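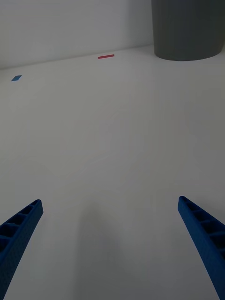 Retail Food Waste and the Household Kitchen
Speaker notes, Daline Public Library winter lecture series
Saturday, January 22, 2022
Running time: 60 minutes, including questions

Opening

Good morning, and welcome. On behalf of the Bramell Center for Household Studies, thank the library for the use of the hall. Mention the location of the exits and the restrooms. Ask that telephones be silenced.

State the subject: what date labels on food packages mean, what they do not mean, and how a household can store food so that less of it is thrown away. The talk does not cover restaurant kitchens or commercial composting. Those attending for composting should be directed to the county leaflet on the table by the door.

Slide 2. Date labels

Ask for a show of hands: who has thrown away a carton of milk on the printed date without opening it? Allow a moment. Do not comment on the result.

In the United States, federal law does not generally require date labels on food, with the exception of infant formula. Most dates are chosen by the manufacturer. "Best if used by" refers to flavor and quality. "Sell by" is a guide for the store's stock rotation. "Use by" is the last date the manufacturer recommends for peak quality, and on infant formula it must be followed.

Pause here. This is the point at which questions usually come, and they may be taken now if they are short. Questions on individual brands should be held until the end.

Slide 3. The Bramell kitchen diaries

Our center asked 60 households in Daline and Kettler to keep a written record of discarded food. Each household noted the item, the reason for discarding it and where it had been stored. The diaries ran for 5 weeks. Seventeen households did not return a complete diary, and their partial records were left out of the results.

Present the findings with care. The group was small and was made up of people who had agreed to take part, so it does not stand for the county as a whole. Bread, salad greens and cooked leftovers were the items most often recorded. The reason most often given was that the food had been forgotten. Several participants wrote that keeping the diary changed how they shopped, and this should be stated plainly as a limit of the method.

Slide 4. The refrigerator

A refrigerator should be kept at 40 degrees Fahrenheit or below, and a freezer at 0. A separate appliance thermometer is recommended, as many built-in dials show only a number setting. Place it on the middle shelf and read it the next morning.

The door is the warmest part. Condiments may be kept there; milk and eggs are better on an inside shelf. Raw meat belongs on the lowest shelf, in a dish with sides, so that any liquid stays away from other food. Leftovers should be refrigerated within two hours of cooking. Large pots of soup should be divided into shallow containers first.

If the hall's projector is slow, skip the shelf diagram. It is printed on the second page of the handout.

Slide 5. Freezing

Freezing holds food in a safe state for a long time, although texture and taste will decline. Bread may be sliced first and taken out as needed. Fresh herbs can be chopped and frozen in a little oil. Lettuce and cucumber do not freeze well.

Every package should carry a label with the contents and the date. Masking tape and a pencil are sufficient. Thaw meat in the refrigerator, in cold water changed every half hour, or in a microwave if it will be cooked at once. It should not be thawed on the counter.

Slide 6. Planning

Describe the Zaller list, the one-page planning sheet used in our evening classes. The left column is for food already in the house that needs to be eaten soon. The right column is for meals. The shopping list is written last. Copies are in the handout – please ask attendees to take one per household.

A remark on cost may be made here if time allows. Avoid quoting savings per family. Published estimates differ widely, and our diaries did not record prices.

Questions

Repeat each question into the microphone before answering. Home canning will likely be raised. It requires tested recipes and proper equipment, and those interested should be referred to the county extension office. Questions about a particular illness should be referred to a physician.

Close by reminding attendees that the Kettler branch will host the same talk later in January, and that evaluation forms may be left in the tray at the front desk.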